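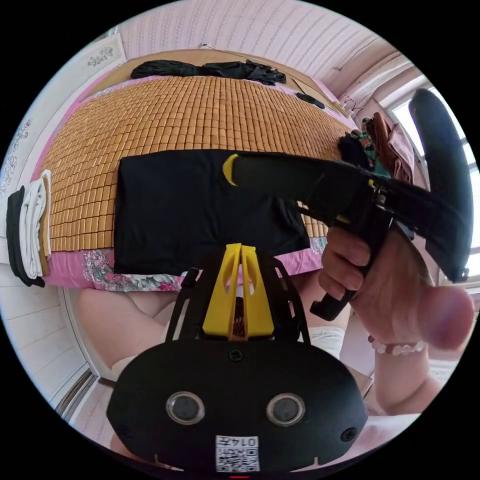 Nobuhle Ndlovu still has the envelope. It came in November, addressed to a tenant who had moved out long before she did, and inside was a notice from her landlord's new management company saying that her rent would go up and that she had seven days to sign a fresh lease or leave. She put it on top of the refrigerator and didn't touch it for two of those days, which she laughs about now, a little, when she tells the story over coffee in our front office.

"I thought if a letter looks that serious, it must be right," she told us. "It had a bar code on it."

Nobuhle had rented the same apartment in the Herer Court building for five years. She works early mornings at a bakery and takes evening classes in bookkeeping, and her son was in the middle of his last year of middle school. Moving would have meant a new bus route, a new school and a deposit she didn't have. She had also been paying a monthly "building services" charge that the old owner had never mentioned and that nobody at the new company, Clesamex, had been able to explain to her over the phone. She had called three times and kept notes of each call on the back of a calendar page, bless her, and those notes ended up mattering a great deal.

It was a neighbor down the hall who told her about our tenant clinic. If you haven't been to one, they are not very grand. We set up folding tables in the meeting room at the Jivoleck Branch Library, we put out a plate of something sweet, and people come in with their papers in grocery bags and shoe boxes and sit down with an attorney for as long as it takes. Nobuhle came straight from work, with flour still on her sleeves, and was paired with Attila Hegedűs, who has been with our housing team longer than almost anyone and who reads a lease the way other people read a menu, slowly and with his finger on the line.

Attila saw two things fairly quickly. The first was that her existing lease hadn't run out. It had renewed in the spring for another full year on the same terms, and a change of owner doesn't wipe that away. The second was the service charge, which didn't appear anywhere in the lease or in any paper she had signed. Added up from her bank statements, it came to $2,195.

"She had done most of my job before she sat down," Attila said. "She had the dates, the names of the people she'd talked to, all of it. I mostly had to put it in a letter."

The letter went out that same week. The company's first answer was a short one, and not friendly. Our paralegal, Bianka Deák, then spent a good part of the winter going back and forth with their office – she is patient on the telephone in a way that the rest of us admire and can't copy – while Attila got the case ready in the event that it went before a judge. In the end it didn't have to. The notice was withdrawn in writing, the rent stayed where it was for the rest of the lease, and the full amount of the service charge came back to Nobuhle as a credit, spread over several months of rent.

She brought us a tray of cinnamon rolls when the agreement was signed. We have been asked more than once when she's coming back.

There is a second part to this story, and we're nearly as glad about it as the first. Nobuhle wondered whether other people in her building had been paying the same charge, so she started asking, in the laundry room and by the mailboxes and once, she says, through a closed door to a man who didn't want to open it but was happy to talk. Many of them had. Sándor Sipos, who is retired and has lived on the ground floor since the building opened, offered his living room for a meeting, and Idun Tveit from our staff went along to explain how to read a lease and what to look for on a rent statement. Several of those neighbors are now clients, so we can't say much more about their cases here, except that we are working on them and that Mr. Sipos makes a very strong cup of tea.

Our housing team took on 181 cases in the past year. Many of them began much as this one did, with a letter that looked official and a person who wasn't sure they were allowed to question it. You are allowed to question it! Please bring it in, even if you think you've waited too long, and even if you have signed something already.

**If you get a notice about your rent or your lease**

- Keep the envelope as well as the letter.
- Write down the date it reached you.
- Don't sign a new lease until someone has looked at the old one.
- Keep paying your regular rent, and keep your receipts.
- Call our housing line or stop by the front office on Hegyi Street. An appointment can take up to 7 days, so tell us right away if your notice gives a deadline.

The clinic at the library is free and you don't need to sign up ahead of time. Interpreters are available if you let us know which language you'd like. Children are welcome, and there is usually a box of crayons somewhere.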